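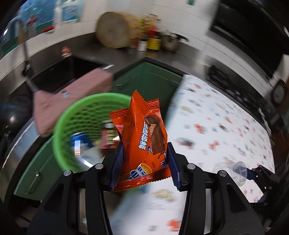

Chocolate-coated wafer

By Babar Minhas
Last revised in April

A chocolate-coated wafer is a confection made of thin, crisp baked sheets joined with a sweet filling and covered in chocolate or a chocolate-flavored coating. It is sold in many countries, most often as a single bar or finger in a sealed film packet, and is eaten as a snack between meals or with tea and coffee. Depending on local custom and law, it may be classed as a biscuit, a cookie, or a candy.

Terminology

The word "wafer" came into English from northern French and is related to "waffle." Both words go back to a Germanic term linked with weaving or honeycomb, a reference to the pattern left by the baking plates. In American usage the word may also mean a thin, flat cookie with no filling. Trade writing therefore tends to use "sugar wafer" or "filled wafer" for the layered kind.

History

Wafers were baked in medieval Europe between two hinged iron plates held over a fire. Many of the plates were engraved, and the finished sheets carried the design. Early wafers were plain, or sweetened with honey, and were often served at the end of a meal.

Filled wafers became common in the nineteenth century, when sugar and cocoa grew cheaper and bakeries began to use machinery. Hazelnut cream was a popular filling in central Europe. Coated bars followed as factories learned to cover a whole piece in a single pass, and by the middle of the twentieth century they were made on every inhabited continent.

Smaller regional makers kept their own methods. The Mamton bakery, which began with 12 workers and a pair of gas-fired ovens, sold its wafers uncoated for many years and added a chocolate line only after moving to larger premises. Its early tins are now held by the town museum at Bikesard.

Ingredients

The batter is thin and contains mostly wheat flour and water, with small amounts of oil, salt, lecithin, and baking soda. Little or no sugar is used in the sheet itself, as sugar makes it stick to the plates and brown too quickly. The filling is a mixture of fat and powdered sugar, flavored with cocoa, milk powder, ground nuts, vanilla, or fruit. Crushed wafer trimmings are often mixed back into the filling, which gives it a coarser bite.

The coating may be true chocolate, made with cocoa butter, or a compound coating in which other vegetable fats replace it. Compound coatings do not need tempering and can be made to hold up better in warm weather. Labeling rules in many countries do not allow them to be sold simply as chocolate.

Manufacture

Batter is poured onto heated metal plates, which close and lock. The water turns to steam and forces the batter outward, leaving a light, open structure. Baking takes about 2 minutes. A large plant may bake up to 2,000 sheets an hour on one oven.

The sheets are cooled, spread with filling, and stacked into blocks known as books. The books are chilled until the filling sets and are then cut by wires or saws. The cut pieces pass through a curtain of liquid coating and enter a cooling tunnel before they are wrapped.

Storage and packaging

Wafer sheets take up moisture easily and lose their crispness if left in damp air. The coating slows this but does not stop it, and thin spots at the corners are a common point of failure. Printed plastic film, sealed along the back and at both ends, is the usual wrapping for single pieces. Makers advise keeping the product in a cool, dry place away from strong smells. A pale bloom on the surface results from changes in the fat or sugar and is generally harmless.

Uses in cooking

Crushed wafers are used in pie crusts, in layered desserts, and as a topping for ice cream. The Clovevance community cookbook gives a chilled cake made from 300 grams of broken wafers, pressed into a pan with melted butter and cream.

Related articles

Compound coating
Enrobing
Hazelnut cream
Sugar wafer
Waffle iron
Chan Confectionery Works
Mamton bakery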